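Speaker notes: planner and perception update
Nawal El Idrissi, with backup slides from Gorazd Milošević
24 December 2021

Slide 1. Title. Say who we are, skip the org chart. Mention that Gorazd wrote the grasp scorer and will take questions on it.

Slide 2. The task. Steamer, pot, lid. Three objects, and the basket has to stay level with the dumplings in it. The order of steps comes from the task file. The operator picks the file and presses start.

Slide 3. Software stack. Perception runs in Zokow, motion planning in Worside. They talk over one message type, the object pose with a covariance. Say that we tried passing full point clouds and dropped it in January. Too much traffic, and the planner threw most of it away.

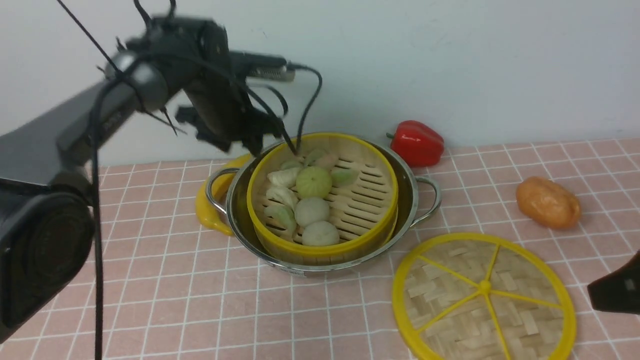

Slide 4. Rim grasps. The scorer samples 30 candidates around the rim and keeps the best 3. A candidate is rejected if the fingers would come within 9 mm of a pot handle. Handles used to be part of the pot mesh. Now they are separate collision bodies — this fixed more failures than any change to the scorer. Pause for questions on this one.

Slide 5. Shiny metal. Depth on the inside of a steel pot is bad and we stopped trying to repair it. Zokow fits the rim as an ellipse in the color image and takes the height from the table plane. Show the log plot. Point out the two outliers, both from a wrong table calibration.

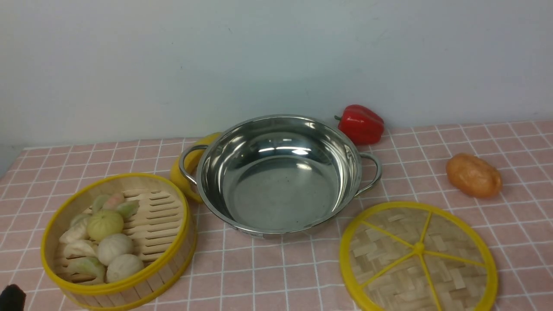

Slide 6. Lid pose. The spokes give us a yaw angle, but the planner ignores it for a round lid. What matters is which face is up, so that is now a field in the state. Before, Worside assumed it and planned a place motion that made no sense.

Slide 7. Replay tool. Umow stores every plan request with the pose estimates that went in. We have 977 requests saved and rerun all of them before a merge. Do the live demo only if the network is up, otherwise use the recording.

Slide 8. Open items. Cable model for the wrist is still a fixed cylinder, too fat. Food pieces are not tracked while the basket moves. Zakharchenko wants the recovery behavior documented, Gorazd has the draft.

Slide 9. Contacts and repo link. Leave it up during questions.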